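Zalix : rangement d'une table blanche, fiche du jeu de données

Bonjour et bienvenue ! Cette fiche accompagne la partie « table blanche » de Zalix, et je l'ai écrite en pensant à celles et ceux qui, comme moi, aiment savoir à quoi ressemble le lieu avant de télécharger quoi que ce soit. Elle est un peu bavarde, vous me pardonnerez, mais les fiches trop sèches m'ont fait perdre bien des après-midis.

Version et contact

Dernière révision : 03/01/2020
Rédaction et suivi : Dennis Mushi
Projet parent : Sosusov
Taille : 2436 images, réparties en 103 séquences

Le sujet

On range de petites affaires sur une table, voilà tout. C'est une activité très ordinaire, et c'est justement ce qui nous plaisait : prendre un objet, le poser dans un récipient, dégager la surface, recommencer. La table est blanche parce que les contours y ressortent bien, et aussi (soyons francs) parce que c'était celle du bureau et qu'elle nous allait très bien. Les séquences sont courtes, et beaucoup s'attardent sur les moments calmes, quand il n'y a presque que du blanc à regarder. Nous les avons gardés volontairement, car une table dégagée fait partie du rangement autant que le reste. 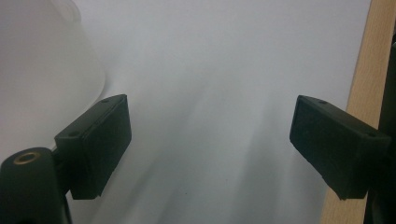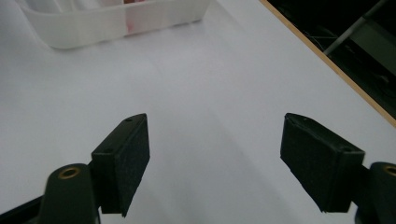

Organisation des dossiers

Chaque séquence a son propre dossier, numéroté dans l'ordre d'enregistrement. Vous y trouverez les images, un fichier texte avec la consigne du rangement, et parfois une note de ma main quand quelque chose m'a paru digne d'être signalé (un récipient déplacé, une lumière qui change, ce genre de choses). Les notes sont en français, avec mes abréviations : « réc. » pour récipient, « surf. » pour surface. Si l'une d'elles vous échappe, écrivez-moi, je réponds volontiers !

Le découpage proposé est le suivant :

apprentissage : 81 séquences
validation et test : le reste, à partager selon vos besoins

Annotations

Les contours des récipients ont été tracés à la main dans Cui, puis relus une deuxième fois à tête reposée. Pour les matières claires posées sur fond clair, le bord est parfois une affaire de jugement, et nous avons alors suivi l'ombre. À ce jour, environ 56 séquences ont eu droit à cette relecture complète. Les autres sont utilisables, mais attendez-vous à un trait un peu moins soigné dans les coins.

Limites connues

Une seule table, un seul bureau : ne comptez pas sur Zalix pour vous parler de nappes à carreaux ou de plans de travail encombrés. La teinte du blanc varie d'une prise à l'autre, et nous n'avons rien corrigé, préférant vous laisser ce choix. Pour des surfaces plus variées, voyez plutôt Jisteck, la collection sœur, dont la prochaine version est prévue pour avril.

Réutilisation

Usage libre pour la recherche et l'enseignement, en citant Zalix et l'année de la version. Si vous corrigez des contours, envoyez-les-moi, je les intégrerai avec plaisir et votre nom figurera dans le fichier des remerciements.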